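The log for Saturday, January 13, 2018, opens with a torque figure and a complaint about glue.

I keep the log because the Flemitz has no memory of its own. It is a pair of hand-held grippers, linkage type, parallel closing, and it does only what the hand behind it does. The hand is mine on the left side. On the right side it belongs to my sister, who came to the house to help me finish the build and stayed after the roads iced over.

Entry one. Left unit, pivot pins reseated. Play at the fingertip reduced. Finger pads reglued after peeling at the lower corner. The adhesive is Tunstall contact cement, bought by our father by the case and still good. Cure time observed in full.

Entry two. Right unit drags on the return stroke. My sister says it does not drag. I have noted both opinions.

We worked in the kitchen. The workshop in the garage has a bench, a vise and a heater, and the heater had quit. The kitchen table is the one we grew up at. He used to set out the parts of a clock on it and forbid us to breathe. She remembers the clock as running afterward. I remember it in a drawer.

The test was simple. One shallow box, open at the top. A pile of packages from the cupboards, mixed sizes, mixed film. Move the pile into the box, one item at a time, using the units only. A drop counts as a failure. A crushed item counts as a failure. Bare fingers end the run.
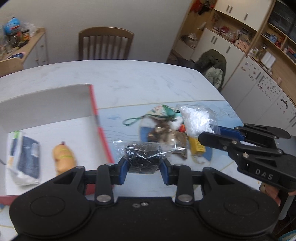 Soft film is the difficult case. A carton has faces, and the pads find them. A bag has no faces until it is squeezed, and then it has whatever faces the squeeze gave it. The contents move to where the pressure is lower. The operator feels this through the linkage as a slow giving way and closes harder, and closing harder is the wrong response. I wrote this down on the first evening and then did it wrong for the rest of the night.

She did not do it wrong. She held at the first resistance and waited for the contents to settle. I asked where she had learned that. She said from feeding him, in the last month, when he would take things from a spoon only if the spoon stopped moving.

I did not enter that in the log. I entered: hold at first contact, two seconds, then lift.

With the hold added, we ran 40 transfers. Two failures, both mine. The right unit still dragged. I opened it after supper and found a curl of swarf under the inner link, bright, the length of an eyelash. I showed it to her on the tip of a screwdriver.

"So it dragged," she said.

"It dragged."

"Write down that I said it didn't."

It was already written down. She read the entry, then turned back through the earlier pages to the ones in his handwriting, from when the project was called Pliltellow and was a drawing of a claw for reaching jars. His figures were in pencil. He had pressed hard, and she ran her thumb across the back of the page where they came through.

The road to Skorstead was open by morning. She packed her bag and left the right unit on the table with its fingers closed. I backed off the spring so it would not take a set, and started a new page.

Entry one. Right unit, swarf removed. Return stroke free. Second operator required.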